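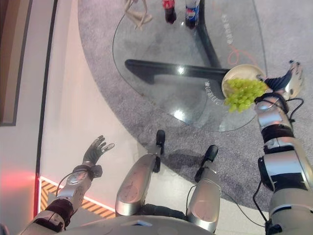
How to Work Out Your Home's Base Load

Print this page | E-mail this page

By Trevor Pearce
Updated 2020-02-28

Base load is the electricity a house uses when no one is asking it to do anything. It covers the refrigerator, the clocks, the router, the cable box and whatever else stays on around the clock. You can measure it with the meter you already have, a pencil and one day away from home.

The figures below come from the Mamora house, a single-story rental that Temitope Akpan and I measured last November. It has gas heat and a gas water heater. If your heat or hot water is electric, read the note at the end before you start.

What you need

- Your most recent electric bill
- Access to your electric meter
- A plug-in watt meter (many public libraries lend them)
- A notebook

Step 1. Find your monthly use

Look on the bill for the total in kilowatt-hours, usually written kWh. Ignore the dollar amount for now. It includes fixed charges and taxes that don't change with use.

Check how many days the billing period covers. Periods are often a few days longer or shorter than a calendar month. The Mamora bill showed 793 kWh for 30 days.

Also check whether the reading was actual or estimated. An estimated reading is marked with an E or the word "estimated" on most bills. If yours was estimated, wait for the next one or take your own readings a month apart.

Step 2. Learn to read the meter

A digital meter cycles through several screens. The one you want is the running total in kWh. Some meters show tenths and some don't. If yours shows only whole numbers, plan on two days away in Step 3 so that rounding matters less.

A dial meter is read from left to right. When the pointer is between two numbers, write down the lower one. When it is between 9 and 0, write down 9. Neighboring dials turn in opposite directions, so look at the numbers on each dial before you write anything.

Homes with solar panels usually have a meter that also records power sent back to the grid. The simple subtraction in Step 3 won't work on those unless the solar system is switched off by someone who knows how to do it safely.

Step 3. Take two readings while the house is empty

Pick a day when everyone will be out for 24 hours. Before you leave:

- Run and finish the dishwasher, washer and dryer
- Turn off lights, including the ones in the garage and closets
- Turn off the air conditioning, or choose a season when you don't need it
- Leave the refrigerator, freezer and router as they normally are

Write down the meter reading and the time on your way out. Do the same when you get back, before you open the refrigerator or switch anything on. Subtract the first reading from the second.

Our result was 5.7 kWh for 24 hours. If you were gone for a different length of time, divide by the number of hours and multiply by 24.

Step 4. Scale it to the billing period

Multiply the daily figure by the number of days on the bill. For the Mamora house, 5.7 times 30 is 171 kWh. Take that away from 793 and you have 622 kWh for everything people turned on and off themselves.

Write both numbers down. They call for different kinds of work. Base load comes down when you replace or unplug equipment. The rest depends more on habits and schedules.

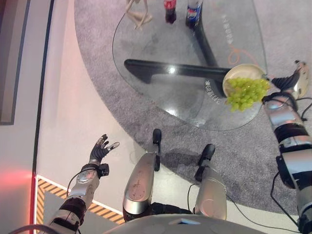
Step 5. Track down the larger items

Plug the watt meter into the wall and the appliance into the watt meter. Never run a space heater or any appliance through a watt meter that is rated below it; the limit is printed on the back.

Leave the refrigerator on the watt meter for at least one full day. The compressor cycles, and a reading taken over a few minutes means very little. Ours used 1.3 kWh a day, or 39 kWh over the billing period.

Ten minutes is enough for things that draw steadily, such as routers, cable boxes and printers on standby. Read the watts, multiply by 24, and divide by 1,000 to get kWh per day.

Step 6. Decide what to change

Add up what you measured and compare it with the total from Step 3. Common causes of a large gap are a doorbell transformer, a sump pump, hard-wired smoke alarms or a forgotten second freezer.

Note on electric heat and hot water

A tank water heater loses some heat even when no hot water is drawn, and that use will show up in your readings. Do not shut off its breaker just for this test. Record the result with the tank running and list it as a separate item if you have it metered later.

Print this page | E-mail this page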